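3.2 Table setup and object sets

All sessions took place at one table in the Turnitz room. The table was covered with a cloth, and dark curtains were hung behind it so that people passing in the corridor would not distract the participants. Objects came from the Thygesen household list, which has 300 entries. We left out anything sharp or breakable into small pieces. Each participant worked through 9 layouts, and 37 participants finished the full set.

A layout mixed tableware and serving items with small things that tend to end up on a table without belonging there. Participants were told to clear the table as they would at home and were given no order to follow. Figure 2 shows one layout, with a stack of tableware in the middle, a steel tray behind it and a small clear plastic box near the back edge.
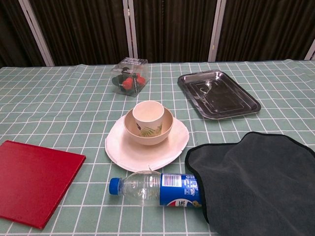
Figure 2. Stacked tableware, tray and plastic box on the green cloth.

We logged 1,705 moves in total. A move was counted when an object left the cloth or was set down on top of another object. Stacks carried in one piece were counted as a single move, following the Pemus coding guide. Two raters coded each session separately and settled differences afterward. Moves that shifted an object by less than its own width were dropped.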